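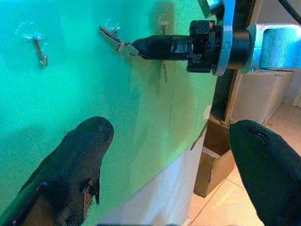 La courbe de performance de mon portefeuille s'effondre des deux tiers en une seule séance de novembre, alors que je n'ai rien vendu ! Je suis sur Nolaver 8, compte alimenté par l'export CSV de mon courtier Stukance. Pour que vous repériez tout de suite la bonne ligne dans le fichier joint, je l'ai passée en vert turquoise, la teinte du grand panneau brillant de la photo ; l'indice de comparaison est resté en gris. La chute tombe pile le jour de la division du titre Zunthorpe (3 actions nouvelles pour une ancienne). Le nombre de titres est bon, 300, et le cours du jour aussi. C'est l'historique qui part en vrille.

Sinon je tiens à dire que j'adore l'outil, la vue par secteur est une merveille et je passe mes soirées dedans.

Abdelghani Abou Zeid

Statut : ouvert
Catégorie : opérations sur titres / historique
Priorité : normale

Réponse de Wekesa Rugemalira, support

Bonjour Abdelghani,

Merci pour ce signalement, et bravo pour le fichier, il est limpide ! J'ai bien vu la marche d'escalier. Quelques vérifications pour commencer :

1. Ouvrez la fiche Zunthorpe, onglet Opérations, et regardez si la division apparaît une fois, deux fois ou pas du tout.
2. Dans Préférences > Cours, relevez la valeur du réglage « Historique ajusté ».
3. Dites-moi si les autres lignes du portefeuille ont le même trou, en particulier Rweyemamu, qui a détaché un dividende la même semaine.

Ne supprimez rien pour l'instant, s'il vous plaît.

Réponse d'Abdelghani Abou Zeid

Alors :

1. La division apparaît une fois, à la bonne date, avec « source : Stukance » en face.
2. Réglage sur « Automatique ».
3. Rweyemamu est impeccable, dividende compris. Il n'y a que Zunthorpe.

J'ai aussi essayé de mon côté (pardon, la curiosité !) de recalculer l'historique complet. L'import fait 2000 lignes, ça mouline gentiment, et la courbe revient identique. Par contre, si je place le curseur la veille de la division, la valeur affichée correspond à 100 titres multipliés par un cours déjà divisé par trois. Je crois qu'on tient quelque chose, non ?

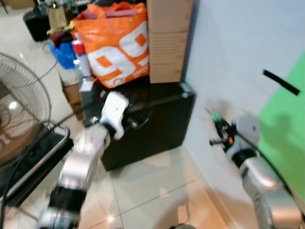 Panneau vert à droite, mur blanc et carrelage beige.

Réponse de Wekesa Rugemalira, support

Oh oui, on tient quelque chose, et vous avez fait la moitié de mon travail ! Avant la division, l'application prend la quantité d'origine (100) et lui applique le cours ajusté. Les deux conventions se mélangent. Il faut soit la quantité d'origine avec le cours brut, soit la quantité ajustée avec le cours ajusté.

En mode « Automatique », Nolaver choisit la convention d'après la première ligne de l'import. Chez vous, cette première ligne est un versement de liquidités, sans code titre, et le choix se fait mal. J'ai reproduit la chute avec un portefeuille de test.

Contournement :

- Préférences > Cours > Historique ajusté : passer de « Automatique » à « Non »
- Fiche Zunthorpe > Cours > Recharger l'historique
- Portefeuille > Recalculer à partir de la première opération

La division doit rester dans l'onglet Opérations. Si vous l'effacez, il vous manquera 200 titres à l'arrivée.

Réponse d'Abdelghani Abou Zeid

Ça marche !! La marche a disparu, la courbe est continue et le total de fin de mois colle au centime près avec le relevé Stukance. J'en ai profité pour refaire la comparaison avec l'indice et c'est un régal à lire maintenant.

Petite question au passage : si je laisse « Non », est-ce que les prochaines divisions seront prises en compte toutes seules ?

Réponse de Wekesa Rugemalira, support

Super nouvelle ! Oui, tant que l'opération figure dans l'export du courtier. Vous pouvez garder ce réglage sans limite de durée. L'anomalie du mode « Automatique » est transmise au développement avec votre fichier, et je rattache ce ticket au suivi pour que vous receviez l'avis de correction.

Statut : résolu par contournement, correctif en attente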